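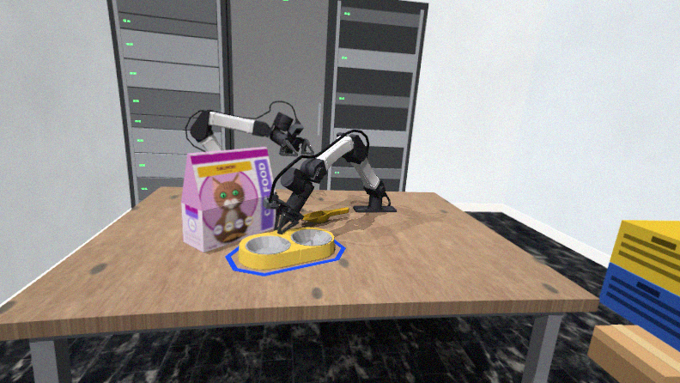

Pet food bag, double feeder and scoop on a wooden table.

Unit 4: Feeding Plans for Companion Animals

Students should read the Gurwood chapter on energy needs before the lab session. A feeding plan starts with body weight and body condition, scored in this course on a scale of 1 to 5. Age, activity and neuter status are then used to adjust the daily amount.

Portions are to be weighed in grams. Scoops vary in size – and in how full they are filled – so volume alone is not accepted in written plans.

The Brito worksheet covers a household with two cats on different diets. State the daily energy target for each cat, the grams per meal and the date of the next weight check. Show all unit conversions.

Completed worksheets are due at the start of the March review session in Zullham Hall.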